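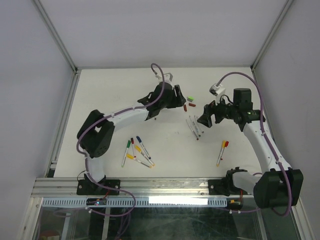 Pens and blocks, August, before sorting. Bench 2.

Right, pens again. I finally got the lot out on the white top this morning so I could see what we've got, and it's a fair old mix of markers and pens, plus the green cube and the two little reddish-brown cylinders that always seem to travel with them. Nouhaila reckons the cylinders belong to the Andasley set. I thought they were ours from the Sernbridge job, so they stay with the pens until someone proves me wrong!

Went through them one by one on scrap paper. Three of the markers are done for (one squeaked so badly that Stijn came in from next door to ask what I was doing) and they've gone in the bin. The rest write fine. A couple needed a good scribble first, and one of the pens only works if you hold it nearly upright, which will annoy Concetta, so I've put a bit of tape round it.

Caps: please push them on until they click. I know I go on about it.

Laying them out loose at all angles was quicker than lining them up, but they do roll. Joar wants a shallow tray with a lip and says there's one in the Magyar cupboard, shelf 2. Haven't looked yet. The key is on the hook, code for the outer door is still 2211.

Wiped the top down after with the mild stuff. There was a faint purple mark near the middle that took about 3 goes and a bit of swearing – gone now, I think, but have a look in daylight.

To do: ask Zineb whether the Borkov order can include chisel tips. Find a lidded tub for the cube and cylinders. Label it this time.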